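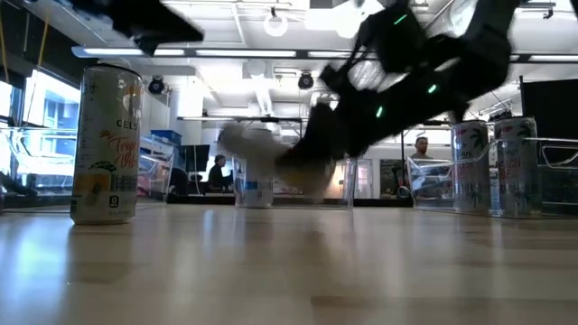
Jullcombe Students Advance to Regional Robotics Final

Friday, February 26, 2021

The Jullcombe Technical College robotics club has qualified for the final round of the Skurach Challenge, a regional student competition in automated handling. The college announced the result this week following the close of the qualifying round.

The Skurach Challenge asks student teams to program a robot arm to sort everyday packaged goods. In the beverage category, which the Jullcombe team entered, cans must be picked up from a tabletop and placed in clear bins according to their labels. Each team is given 30 minutes to complete six trials. Points are awarded for correct placement and deducted for any can that is dropped or knocked over.

The team finished second among the 13 teams in its category. It will compete in the final in July.

Clear bins are required under the competition rules and are considered one of the harder parts of the task. Reflections along the plastic can be mistaken for the edge of a can, and a can behind the wall of a bin may look as though it is within reach. The club spent much of the winter term on this problem.

"The students began with a program that worked well on plain boxes and very poorly on anything shiny," said Jocelyn Pelletier, faculty adviser to the club. "They went back and rewrote the part that decides where the can is before the arm moves. I was pleased with how patient they were about it."

Keegan Kennedy, a second-year student and team captain, said slim cans had required separate attention. "They tip more easily than the standard size," Kennedy said. "We slowed the last part of the approach and made up the time elsewhere — mostly on the return trip, when the gripper is empty."

The robotics club was founded as part of the college's Caldeira Program, which supports student projects in engineering and computing. It has 20 members, drawn from both departments. Students may join at any point in the academic year, and no earlier experience with robots is required. New members are assigned to either the programming group or the testing group and may change groups at the end of each term.

Travel and entry costs for the final will be met by Groltomow, a packaging equipment firm that has sponsored the club for the past two years.

The club will continue to hold practice sessions in the engineering building through the spring term. Students who wish to attend a session should contact the Caldeira Program office in advance.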